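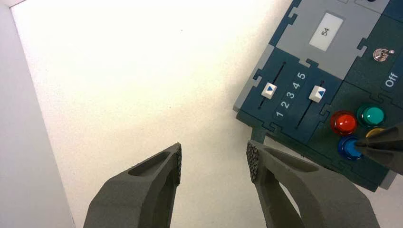 Comparing Two Finger Pads on a Slider and Button Board

A task board with sliders, push buttons and a toggle switch is a good way to compare gripper fingers before you commit to a set. Small knobs show up problems that a foam block will hide. The steps below are the ones we use at Fendonholm for parallel grippers with a wrist camera.

Before you start

Fit the first pair of fingers and tighten the screws evenly. We compare the plain Leinonen pads with the rough Jovis pads. Close the fingers on a strip of paper and pull. If it slips out on one side only, the pads are not parallel and need shimming.

Set the board down at an angle to the arm. A board squared up to the base makes every approach look easier than it is. Tape it to the table so it cannot creep during a run.

Step 1. Check the wrist view

Open the fingers all the way and look at the camera feed. You want both tips in view with clear table between them. Pirjo Savolainen, who wrote our first test sheet, also asks for one slider to be visible from the start pose. If it is not, raise the wrist and save the new pose.

Step 2. Move a slider

Line the fingers up across the slot, lower them over the knob and close at low force. Drag to 1, then to 5, then stop at 3. Do 30 runs with each pad. Write down slips and overshoots separately – they have different causes.

Step 3. Press the buttons

Close the fingers and press with one tip. Come straight down. A slanted press tends to slide off a domed button, and with buttons set close together you may hit the next one. Repeat 18 times per color.

Step 4. Flip the toggle

Push the lever from the side with a closed gripper, then flip it back to Off. Keep the speed low. Vilho Ojala bent a lever at our Rurovstead bench by leaving the slider speed on.

Step 5. Swap and repeat

Change the pads, redo the paper check and run the same poses. Do not adjust anything else, even if a pose looks a little off.

Our results in April

On the slider, the rough pads finished 28 of 30 runs. The plain pads slipped more, mostly on the stop at 3. Button presses came out the same for both. Wipe the rough pads with a dry brush between sets.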